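Awuor Tanui
March 2, 2020
4 min read

Finished another month of teaching the two-arm cell at Studitz to sort electronic parts, so a thread on how the teaching goes. Mostly notes for people who have asked me how to start.

The job: small parts come in on a tray, mixed. The arms pick them up and put them in the right bins. Simple for a person. The arms learn it from recordings of a person doing it through them.

I drive both arms by remote control. One hand controller for the left, one for the right, and a trigger on each for the fingers. Everything I do gets recorded, along with what the cameras see. One tray from start to finish is one demo.

Our target for this task is 2,000 demos. People hear that and think it's a typo. A demo is short. Setting up the tray again takes longer than sorting it.

First lesson, and it cost us a lot of recordings: pick a way of doing it and stick to it. Joyce Urio and I were both driving in the first weeks. She cleared the tray from the far side, I started with whatever was closest. The model trained on both of us would reach for one part, stop, and go for another.

We wrote down an order after that. Loose parts before anything with a long wire. If a wire lies over another part, move the wire first. Both of us follow it even when it feels slow.

Second lesson: don't pause in the air. When I stop to think, the arm hovers, and the model learns to hover too. I look the tray over before I press record and decide on my first few picks then.

Third: leave some mistakes in. If I drop a part and pick it up again cleanly, we keep that demo. If I drop it off the table, we throw the demo out. Out of one batch of 100, we threw out 31. The next batch was better.

Wires are the hard part. A solid piece you grab and lift. A harness drags, catches on the tray edge, and pulls its board along with it. I grip close to the connector, lift straight up, and wait for the tail to clear before I go sideways.

We tried teaching by hand first, holding the arm and walking it through the motion. Fine for one arm and a single pick. With two arms you end up leaning over the table and your sleeves are in all the camera views. I still use it to set the start position.

A tray for the sorting task, with a round red board and its harness among the parts:

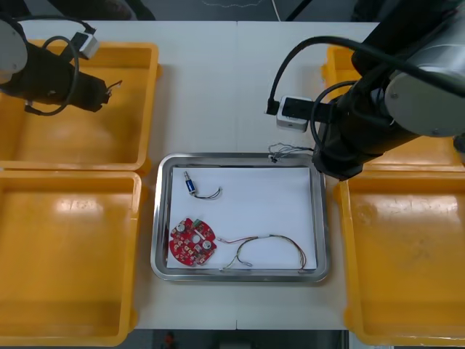
Mwangi Ndung'u says the part I should have put in this thread is how tired the driver gets, and that his own late-session demos at Pruvost were the ones the model was better off without. Fair. I do short sessions now and mark the demos from the end of each one so we can check them separately.

Next up in April is trays with parts touching each other. I expect to throw out a lot of recordings again. Will post the numbers when I have them.

3 comments

Magdalini Sotiropoulos
Do you change the lighting between demos or keep it fixed?

Awuor Tanui
Fixed for the first batches, then we started moving a lamp. Should have done that sooner.

Akinyi Athumani
The hovering thing explains so much about our gripper. Thanks.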